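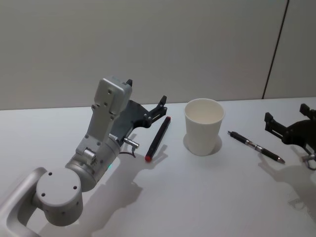
A marker, a paper cup and a ballpoint pen on a white table.

Home | Contents | Previous | Next | Glossary
Print this page | E-mail this page

Chapter 8
Novels in Translation for Younger Readers

Most children read a translated book before they know what translation is. The name of the translator may be on the title page in small type, or on the back of it, and a young reader has little cause to look there. This chapter deals with how such books are chosen, translated and put into the hands of readers aged eight and over.

We begin with the publisher. A small house such as Flalero Press may bring out 4 translated titles in a year, with a first printing of 2000 copies each. The editor often cannot read the original and has to rely on a sample chapter and a reader's report. Section 8.1 sets out what a good report contains.
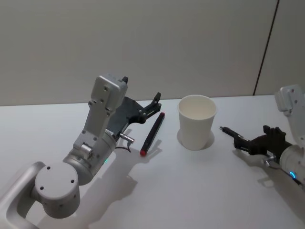

Marker pen and paper cup, with a pale grey wall behind.

Section 8.2 turns to names, food and school life. The main text is The Ferry at Barta, a short novel of 70 pages in which two sisters move from the river town of Varkivton to the coast. The English edition keeps the place names but changes the school years to match British ones. Compare this with the Metus stories, where every name was replaced and the setting moved inland.

Section 8.3 covers humour, rhyme and reading aloud. You will need a copy of at least one translated children's novel for the exercises. Read the opening chapter before going on, and mark any sentence that sounds odd when spoken.

Back to top | Print this page | E-mail this page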